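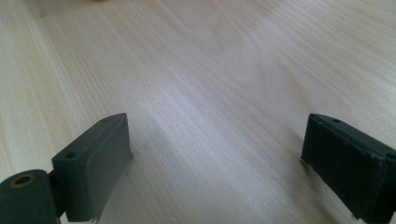 Gripper fingers over a pale wooden tabletop.

Larysa Levchenko loves a good checklist, and the one she wrote for Plarnura has two rules at the top: look over both finger pads before each session, and start with a bare table.

"I've read 897 session logs now and I still get excited," she says. "When the notes are done properly – pad wear, lighting, the lot – you can trust the work!"
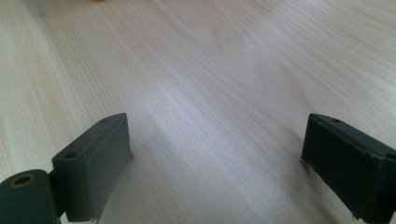 Ackah would go further and have the pads changed every 400 grips, worn or not.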